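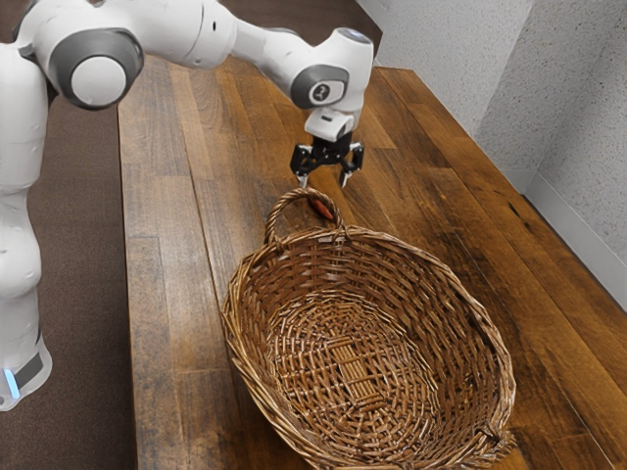

Zarnemel virtual cell kit, reviewed: setting up one arm, one gripper and one awkward basket

Posted in Software and kits, June

I've had Zarnemel on the work computer since the spring and I keep being asked whether it's worth the money, so I'm putting it all in one place. Short version: I like it a lot, I swore at it for a fortnight, and the gripper page needs rewriting by somebody who has met a gripper.

For anyone who hasn't come across it, Zarnemel is a simulated cell. You get a white jointed arm, a black two-fingered gripper, a table, a room to put them in and a box of props, and you set the whole lot up on screen before you go near the real one. My job is getting the motions right for picking things up beside a wicker basket and putting them in it, and baskets with a big hooped handle are a pain. The fingers want to come straight down and the handle is nearly always where you'd like the fingers to be!

Getting it going

Installation was easy enough. It took 77 minutes, most of it the prop library downloading while I had my lunch. Then you place the base, and this is the bit to take slowly. I put mine on the carpet at the side of the table, fairly close in, so the arm has to come up and over to get at anything. That gives you a nice clear stretch of tabletop between the robot and the basket, but if you're mean with the height the gripper drags through the handle on the way across. I raised the travel height twice before I was happy with it.

Do save the base position once you like it. There's a little padlock next to the base settings and I ignored it, nudged the mouse, and spent an evening wondering why every pick had gone off to one side. Gitau Sang on the user forum put me right (thank you Gitau, again).

The gripper

Mounting is a matter of snapping it to the flange under the wrist, and it looks lovely, brackets and tiny screws and all. What the manual doesn't mention is that the tool point starts out at the flange and not between the fingertips. So your first approach goes far too low and the fingers disappear into the table. You have to type the offset in by hand, then hover the open gripper over something tall and check it by eye from a couple of sides. I use the top of the basket handle for this. It's narrow, it's high up, and if the fingers hover neatly above it then I know I can trust the rest.

Emiko Onishi sent me her settings file for the Skarno gripper add-on, which has the offset already filled in. If you own that one, start there and save yourself the bother.

The props

Gorgeous. The basket has a proper braided rim with stray ends poking out, and the woven base looks good enough to put eggs in. The planks on the table have knots. It's a bit silly how much I enjoy it! Less good is that the basket's collision shape comes filled in under the handle, like a lid, so the planner won't let the fingers anywhere near the inside. Switch it to "detailed" in the prop settings. Planning gets slower (a pick that took 2 seconds now takes 6 on my machine) but at least it will go in.

Looking after it

Updates are where I lose patience. The last one reset my joint limits without a word, so now I keep a copy of the cell file and compare the two after every update. I also run the arm through its home position before I start for the day, just to see that nothing has shifted. Support is decent. I wrote in about the joint limits and a chap called Salim Mugo answered before teatime with a fix that worked first go.

Would I buy it again?

Yes, I think so. I've saved more than 66 versions of this one cell and it has only corrupted a file once, when I pulled the plug on it myself. I tried Rowbotham's kit before this and found the menus hard going, though its manual is miles better. If you only ever pick blocks off a flat table you could manage with something cheaper. For baskets, get Zarnemel, set the tool point before you do anything else, and click the padlock.

Four stars. I'll add the fifth when they fix the basket lid.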